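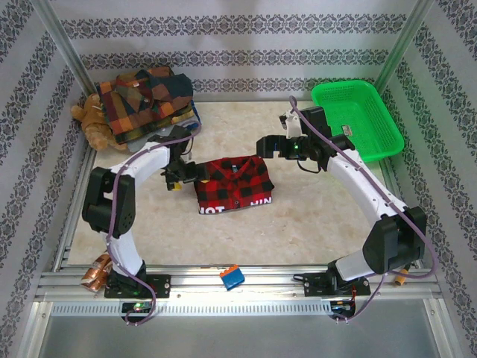
*Merkcombe flannel in red and black buffalo check, folded collar up, with part of its white lettering along the bottom edge.*

## Merkcombe Buffalo Check Flannel

If you've been with us for a few winters you'll know how fond we are of a good flannel, and this one has become a real favourite around the shop (Fenna has claimed two already!). It's a proper cosy colour, red and black in a big cheerful check, with a collar that sits nicely under a jumper and white printed lettering for a bit of fun.

It folds down into a neat rectangle, so it's lovely for a drawer, a weekend bag or the end of the bed at the cottage. We've brought in 200 for the season, and the next lot isn't due until October.

Wash cool, inside out, and hang to dry if you can. Orders of two or more shirts ship free.

**Style no. 107**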